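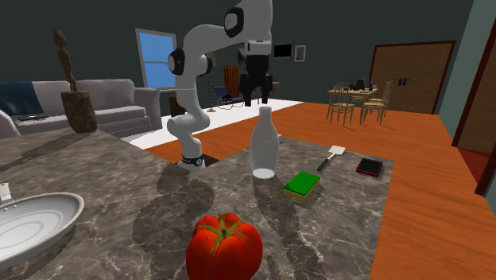

A tomato is a rotten thing to give a gripper, and I mean that as praise. It's heavy, slippery and lumpy in all the wrong places, and it will show you within a minute whether your clever new fingers know when to stop squeezing.

I spent a happy afternoon in September with the team at Skovanley, who are comparing 2 grippers in a simulated kitchen before spending any money on the real thing. One is the Getmont, a plain two-finger design. The other, the Arnis, has softer pads and a price to match. Each gets 200 tries at a list of 8 jobs, all run on the same virtual arm, and the computer rattles through them while everyone has tea.

I expected the tomato to be the star. I was wrong – it was the plate! A flat plate gives two fingers almost nothing to get hold of, so the arm has to find the rim and work from there. Get the angle slightly off and the whole lot skates away across the marble.
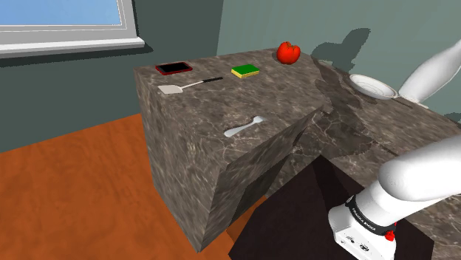

Plate against gripper on the simulated worktop, with sponge, spatula and tomato to the left.

The Arnis is ahead on soft things, but the Getmont is better with thin handles, and I've grown very fond of it. Next comes a new controller from Morrison, with 100 more tries for each gripper. I've already asked if I can come back for the spoon.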